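What We Did and What We'd Change

Our project was about how people in shared apartments put away their groceries, and whether one basket for dry snacks and jars would save anyone time. Marlina Ngui picked the topic after losing a packet of tea in her own kitchen for most of August, and I was happy to go along with it because my shelf at Sargate was even worse!

We asked 42 students in the Sargate and Plelum buildings how they store packaged food. Most of them just push the new stuff in front of the old stuff (me too). Then we gave four kitchens a plastic basket each and let them fill it however they liked — no labels, no rules, no nagging from us.

I really thought people would line everything up by type. They didn't, and what they did was more fun to look at. Tall bags got stood against the back, flat packages slid in along the front, and jars ended up wherever there was a gap. Pavithra Sastry, who did our interviews, heard again and again that open sides were a big plus, so you can peek in without digging.

The weak spot was soft pouches. They fold over, slip under heavier things and get forgotten, and one kitchen bought the same crackers twice that way. If I did this again I'd try a divider, or maybe a second, shallower basket.
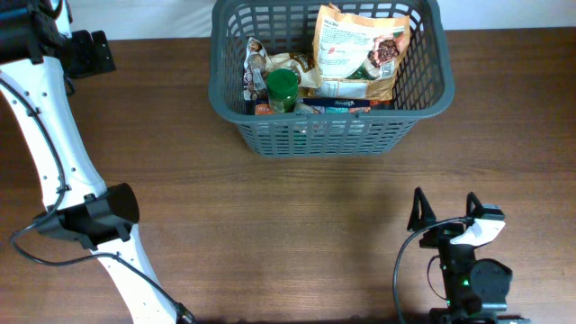 I'd also want to run it for a whole semester, because two weeks was too short to see who keeps it up once the basket stops being new.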